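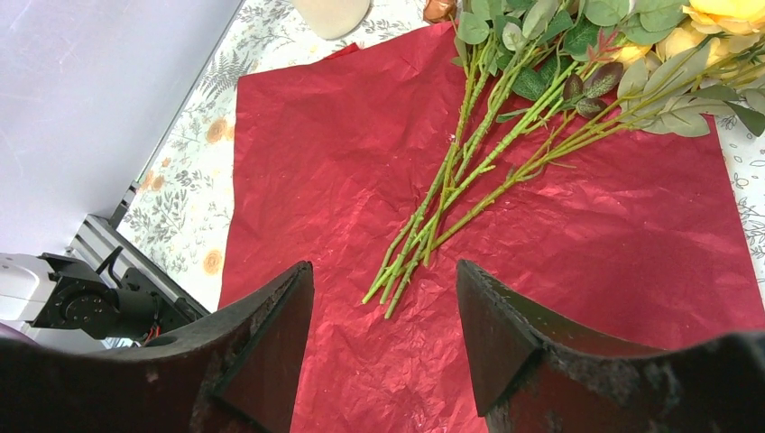 Flowers on red paper, before wrapping.

CAN A MACHINE WRAP A BOUQUET YET?

by Chun-yin Chu

In the September letter I promised to write about chores, and several readers asked me to start with laundry, as everybody does. I will disappoint them. Laundry has been written about so much that I have nothing to add, and my own opinion is that folding a towel tells us little about the rest of the house. I want to write about flowers in paper, which is a shop chore and also, a few times in the year, a home chore.

I worked four years in my aunt's flower shop before I worked with machines, so I have some feeling for this task. A person who is new in the shop learns to cut stems on the first morning. To wrap takes much longer. My aunt did not let me wrap for a customer until my third week, and even then she opened my bouquets again behind the counter and did them once more.

Why is it difficult? The paper, first of all. When you pick up a cup, the cup stays a cup. Paper changes every time you touch it, and crumpled paper has already so many folds that you cannot say in advance where the next one will go. It catches the light too, especially the shiny kinds, and a bright spot on a crease can look to a camera like an edge. We people solve this with the fingertips. We slide one finger under a corner, we feel that it is one layer and not two, and we go on talking with the customer.

Then there are the stems. Artificial ones, which most labs use because they do not die in the afternoon, are kinder than fresh ones in this regard, but they have their own trouble. The side shoots hook into each other. You lift one rose and a piece of eucalyptus comes along with it. If the machine holds the bundle low, the heads fall open. If it holds high, the leaves are pressed. My aunt held it exactly where the stems cross, and she found that place without looking.

The Warkholm group, whose work many of you know from our spring visit, has kept a two-arm setup on this task since last winter. They were kind enough to share their notes with me. They count a try as good when the paper goes around the stems, stays closed, and no flower drops on the table. Over 1,811 tries, in which the difficulty was raised step by step, they have learned to separate the job in three pieces: bring the paper edge up, roll, and hold closed while the other arm puts the tape. The rolling was easier than they expected. The first piece, getting hold of one edge of a sheet that lies flat on a tablecloth, is the one which eats the time. Sometimes the fingers take the cloth together with the paper, and then everything on the table travels.

I asked for one plain number and received this one. In their last series of 159 tries, 114 were good. I find it respectable. I also think of the shop on the evening before Mother's Day, with the line out to the sidewalk, and 45 customers in this line who would be looking at their flowers on the floor, or at a bouquet which opens in the car. The series was done with one type of bundle and one size of sheet. When the bundle was made thicker, the results became worse, and Warkholm does not hide it in the notes.

Speed is another matter. A practiced florist needs less than one minute. The machine needs, on a good try, 100 seconds, and this does not include the tape. I do not consider this so serious as others do. A slow helper in the back room at night, who prepares simple bouquets for the morning, could be useful to a small shop. A helper who must be watched all the time is not useful, slow or fast.

For the home I am less patient. The two products that I was shown this year, the Pimero and the smaller Pevik, are both advertised for tidying and for setting the table. I tried both for one afternoon. The Pevik puts away cups and wooden blocks quite nicely. I gave it a sheet of gift paper and it pushed the paper politely from one side of the table to the other until I took it away. The Pimero picked up the sheet at the second attempt, lifted it, and stopped. Its seller told me that soft things are coming in the next version. I wrote this down and will ask him again.

So my answer to the question in the title is: in the lab, with one kind of bundle, more often than not. In the shop, no. In the kitchen, please do it yourself, it is also pleasant work.

One small practical remark for those readers who want to try it with their own arms. Begin with a stiffer paper, and put it on a table without a cloth. After this goes well, bring back the cloth. And change the paper often, because a sheet that was used many times becomes soft like fabric, and your machine will learn the old sheet instead of paper in general. Hsiao made this mistake for two months and gave me permission to mention it.

Letters about laundry are still welcome. For the next issue I am looking for somebody who has tried bread dough, or the peeling of boiled eggs, and who kept a record of the failures too. Please send the notes as they are, also handwritten.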